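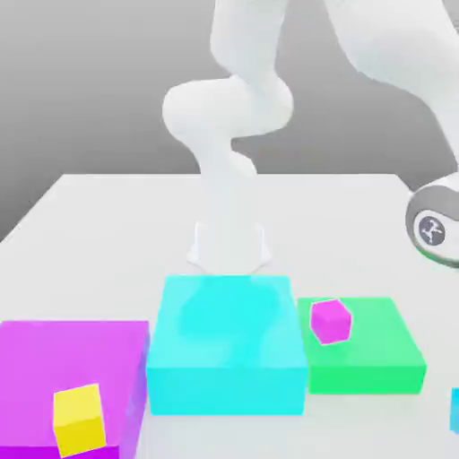 Planner test in Vimoder, gripper open over the cyan block, the second arm at the right.

December, evening

I came back to the planner today after too many days with the log viewer. My task in Trendcombe is still the same: two arms share one table, small cubes must move between the coloured blocks, and the arms must not touch each other. In words it is very easy.

The first problem was the time limit. I had given the planner 3000 samples for each query, and near the blocks it often finished with no path. I thought the collision shapes were wrong, so I spent the whole morning checking them. They were fine. The mistake was mine: the safety distance was added twice, once in my config and once in the Praltuvel wrapper. The free space between the arms became very thin, and of course the planner found nothing there. After I removed one of them, query 389, which I have hated for weeks, gave a path at the first try.

I also changed the approach pose. Now the fingers open before the arm goes down, and the other arm is treated as a fixed obstacle until the grasp is finished. It is slower but I can read the traces again.

Perception I did not touch. The poses still come directly from the simulator, and I know I must replace them with the Mazza estimates before January. I am a little afraid of the small cubes.

Stopped at 4 with a headache. Tomorrow: write the test for the double margin, then answer the mail about the licence.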